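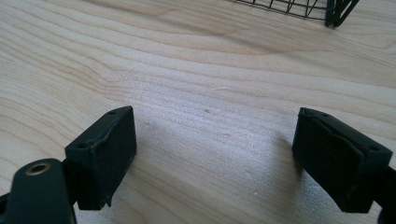 How much skiing should a person have done before signing up for a guided backcountry day?

Enough to link turns on a blue run in bad snow without stopping every few yards. Guests who can do that will manage the easier tours.

The head guide at Emerby has been taking groups out for 148 days of most years, and she says fitness gives people more trouble than technique. "They ski fine. Then they walk uphill for an hour and they're done before we've started."

The standard day from the Keogh trailhead climbs 500 meters in two stages, with groups of 3 guests to a guide. Everyone carries a beacon, a shovel and a probe. The first part of the morning goes to beacon practice in the parking lot, and guests who did it last season do it again. "I don't skip it for anyone," she said. "I do it myself every November before we open."

Rental gear comes from the shop at Rarnero. She asks guests to pick it up the evening before, as boots that feel good at the counter can hurt by mid-morning — and the shop doesn't open until 8.

The Plirar bowl is the run most people ask for. It stayed closed to her groups for much of last winter. "There's a wind slab problem up there that hangs around. I tell them we'll look at it on the day, and a lot of the time we look at it and go somewhere else." The usual second choice is a stretch of open trees 200 meters lower, and she prefers the snow there anyway.

Friday is the quietest day on the calendar, and she still has places on it through the end of the season. Bring a second pair of gloves.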